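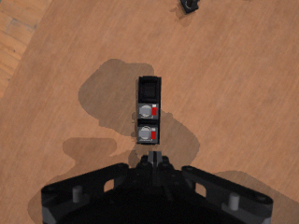 Narrow black tray, wooden table.

Home | Growing | Kitchen | Preserving | Letters

How to Grow Pea Shoots on a Windowsill

By Zuweira Bonsu

Pea shoots were the first thing I ever grew indoors that I truly wanted to eat, and I'm still a little giddy about them. They taste like fresh peas (properly fresh, standing-in-the-garden fresh), they don't mind a cool room, and they go from a handful of wrinkly dried peas to a salad in under two weeks. If you have a sill and a bag of peas you can start tonight!

What you need

100 grams of whole dried peas
A shallow tray or dish, two inches deep or so
Potting mix, enough to fill it an inch deep
A second dish or a piece of cardboard to go on top
A bowl, a sieve and a pair of scissors

A word about the peas. They have to be whole. Split peas have had the seed broken in half and will only rot, so put those in soup where they belong. Seed sold for shoots is the safest buy, and it has to be untreated if you plan to eat what comes up. I've also had very good luck with whole green peas from the dry goods aisle, although some bags are old or have been dried too hard to sprout. Test a dozen between wet paper towels before you commit a whole tray.

Variety matters less than you'd think. Speckled peas give slightly pinker stems, and yellow peas make fat, pale ones that are lovely and crunchy. My cousin Ekua Abubakari swears by snow pea seed for the curly tendrils, and she's right that they look wonderful on a plate, but you pay for it.

Soaking

Rinse the peas well, tip them into the bowl and cover them with plenty of cool water. Plenty! They'll double in size, and a pea that runs out of water halfway through the night swells unevenly and splits. Leave them eight hours or overnight. Drain, rinse again, and throw out any floaters along with any that stayed small and hard.

You can sow them straight away at this point. I like to leave them in the sieve over the bowl for one more day, rinsing morning and evening, until I see a tiny white root tip poking out. It gives the slow ones a chance to declare themselves before they take up room.

Sowing

Dampen the potting mix before it goes in the tray. It should hold together when you squeeze it and let go of maybe a drop. Spread it an inch deep and pat it flat with your palm.

Now pour on the peas and spread them out in a single layer, shoulder to shoulder. It looks far too crowded the first time you do it. It isn't. These plants are going to be cut young and they live mostly off what's stored in the seed, so they don't need elbow room the way garden peas do. What you don't want is peas stacked two deep, where air can't get around them.

You don't have to bury them. Press them gently so each one touches the mix, mist the top, and lay your second dish or cardboard over them. If you're using a dish, put a can of beans in it. The weight makes the roots push down instead of lifting the whole crop up on stilts -- I skipped this for a year and got very comical results.

The dark days

Keep the tray covered for three or four days somewhere that stays cool, 61 degrees Fahrenheit or a bit above. Lift the cover once a day, have a look, and mist if the surface seems dry. White fuzz right around the roots is usually just root hairs, and it vanishes when you spray it. Gray or blue fuzz sitting on a pea is mold. Pick out that pea and its neighbors, and leave the cover propped open a crack.

When the shoots are an inch tall and shoving the cover up by themselves, take it off. They'll be yellow and a bit sorry looking. Give them a day of light and they green up so fast you'll want to keep checking on them.

Light and water

Any bright sill is fine. Full afternoon sun through glass can be too much in July, and I move mine back a few feet then. In winter they lean hard toward the window, so turn the tray around every morning when you make coffee.

Water from the side if you can, pouring slowly along the edge so the mix soaks it up and the stems stay dry. If your tray has holes, stand it in a larger dish of water for 40 minutes and then let it drain. Without holes you need a lighter hand: tip the tray over the sink if water pools in a corner. Soggy mix smells sour within a day or two, and by then the roots are already unhappy.

Cutting

Start when the shoots are six inches tall and the first pair or two of leaves have opened. Look for the lowest little leaf node on each stem and snip just above it. Leave that node behind and the plant will branch and give you a second cut, thinner than the first but still good. Cut below it and you're done after one round.

Cut in the morning if you can wait. Rinse the shoots, spin them dry and eat them the same day, or roll them in a towel and keep them in the fridge for up to five days. Past eight inches or so the stems get stringy, and then they're better in a hot pan.

My favorite way: hot oil, sliced garlic, the whole pile of shoots, pinch of salt, off the heat as soon as they slump. They're also terrific on fried eggs, in a grilled cheese, or tossed raw with lemon and shaved radish.

When things go wrong

Only half came up. Old seed, or the soak was too short. Start a fresh batch beside it and eat what you've got.

Tall, pale and floppy. Left under cover too long, or the sill is too dim.

Smells bad. Too wet. If the peas themselves are slimy, compost the lot and wash the tray with hot soapy water before you use it again.

Nothing but leaves, no tendrils. That's the variety, and some bred for shoots grow hardly any leaves at all.

Keeping it going

Once you've done one tray, stagger them. I put a new batch of peas in to soak on the day I uncover the last one, and that gives us a steady supply with a little overlap. The spent root mat goes on the compost heap, where it breaks down beautifully. Sena Abubakari wrote in to say she flips hers upside down under the currant bushes as mulch, and I'm trying that next!

More in Growing
Sunflower Shoots: Getting the Hulls Off
Encarnación Benítez on Chives That Last All Winter
Radish Sprouts in a Jar
Which Potting Mix? Dzifa Adjei Compares
Regrowing Scallions in Water

Contact | © Plenirari Kitchen Garden | Back to top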